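**Lekden shoe cleaning kit, 4 weeks in**

I bought this for my white sneakers after one muddy April walk too many! You get a brush, a cloth and a bottle of cleaner that smells faintly of oranges (my old Plirkow stuff smelled like a swimming pool). The brush is the best bit - stiff enough for soles, and it sits nicely in my hand. The cap on the bottle is awful, though, and I've spilled it twice.
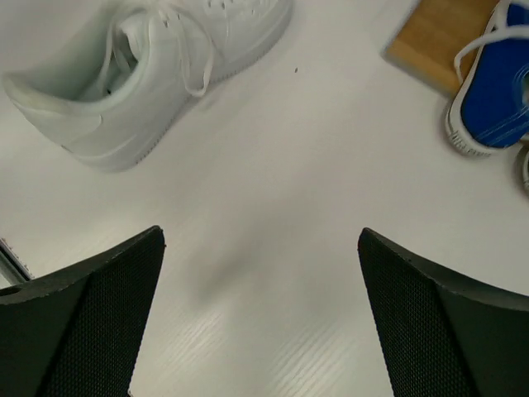 I paid $13 and I'd buy it again, but I'd pour the cleaner into something with a better lid.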